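Visit Report: Gripper Evaluation Laboratory, Amaral Technical Center

Sep 25, 2025

Members of the regional automation group visited the Amaral Technical Center to observe its comparison of gripper fingers for two-arm work. The visit was hosted by Catarina Serrano, who leads the evaluation program. Seven members attended.

The program began in April. Its purpose is to help Amaral choose one finger design for a set of household handling tasks, to be run later on 60 stations. Two designs remain under review. The Hendex finger is long and tapered and closes to a narrow tip. The Hulex finger is shorter, with a wide soft pad. Both are mounted on the same arms and driven by the same controller, supplied by Stomeo, so that results can be compared directly.

Ms. Serrano opened with a review of the test records. Each design is to complete 800 trials, divided among pouring, dispensing, lifting and tool handling. At the time of our visit, the Hendex set had reached 252. Operators record every dropped item and every regrip, along with the time taken. Trials stopped by an operator are kept in the record and marked separately.

The group then moved to the test bench, where the Hendex fingers were in use on a dispensing task. One arm holds the receiving bowl at its rim while the other works the pump of a bottle.

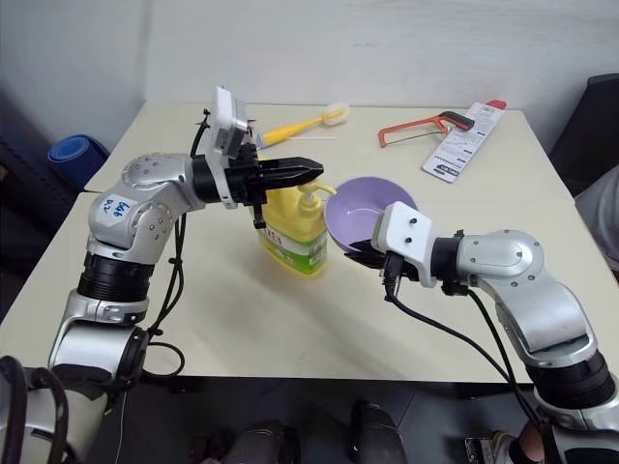

Dispensing task with pump bottle and bowl. Each arm carries its own camera module above the gripper.

Members asked why closed fingers are used on a pump head. Ms. Serrano explained that pressing with the closed tip requires less exact placement than gripping the head, although it gives no means of turning the spout. The bowl presents the opposite problem. One finger must pass inside the rim and one outside, and a narrow finger is easier to place there. She expects the wider Hulex pad to do better on brush and saw handles.

Camera placement was also discussed. The laboratory tried a lower mounting position in the spring and found that the fingers hid too much of the object. The present brackets give a better view of the tip but add weight at the wrist, and cable routing at that joint remains under review.

The group requested a copy of the regrip records for both designs when the trials are complete. Ms. Serrano agreed to provide them, together with the mounting drawings for the camera brackets.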